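제품조형과 결합구조 강의노트
3강. 결합 블록의 치수와 보강 구조
3/4/24

1. 기본 용어
스터드는 블록 윗면에 돌출된 원형 돌기를 말한다. 튜브는 밑면 내부의 속이 빈 원통이며, 아래쪽 블록의 스터드와 외벽 안쪽 사이에서 측면 압력을 만든다. 리브는 내벽을 따라 세운 얇은 판으로, 벽의 휨을 줄이고 접촉점을 한정한다.

2. 튜브의 수
스터드가 2열인 블록에서 튜브는 네 스터드의 중앙마다 하나씩 들어간다. 한 열의 스터드 수를 n이라 하면 튜브 수는 n-1이다. 2×4 블록의 튜브는 3개, 2×2 블록은 1개다. 스터드가 1열인 블록에는 이 식을 적용하지 않는다.

3. 끼워맞춤
결합력은 스터드와 튜브의 간섭량, 벽 두께, 재료의 탄성계수로 정해진다. 간섭량이 크면 분리 하중이 커지고 반복 사용 시 벽에 백화가 생긴다. 유아용 대형 블록은 분리 하중을 낮게 잡으므로 간섭량보다 접촉 길이로 유지력을 확보한다. 실습용 Kamholm 세트의 허용 분리 하중은 별도 배포한 표를 따른다.

4. 성형상의 유의점
외벽과 튜브의 두께 차이가 크면 냉각 속도가 달라져 윗면에 싱크마크가 남는다. 리브 두께는 외벽보다 얇게 한다. 빼기구배는 튜브 내면과 외면에 각각 준다.

5. 밑면 관찰

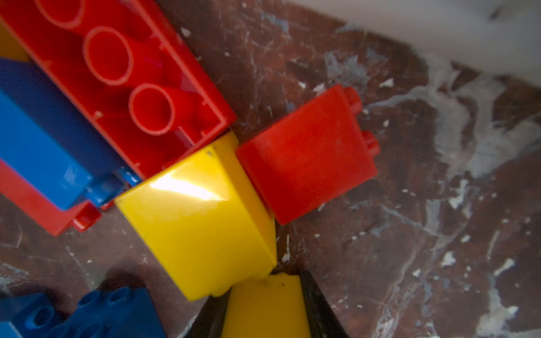
읽는 시간 3분

뒤집힌 빨간색 대형 블록에서 사각 외벽 안쪽에 원통형 튜브 세 개가 한 줄로 놓인 것을 확인한다. 내벽에는 얇은 리브와 작은 홈이 있다. 광택면은 반사 때문에 윤곽이 흐려지므로 치수를 읽을 때 조명 각도를 바꾼다. 옆의 작은 빨간색 블록은 표면이 무광에 가까워 스터드의 윤곽을 비교하기에 적합하다.

6. 과제
(1) 각자 받은 블록의 밑면을 단면도로 그리고 외벽, 튜브, 리브의 두께를 기입한다.
(2) 튜브를 제거했을 때 스터드가 접촉하는 면을 표시한다.
(3) 결합과 분리를 18회 반복한 뒤 외벽의 변형 여부를 기록한다.
제출은 6월 첫 수업 전까지이며, 측정값의 단위는 mm로 통일한다.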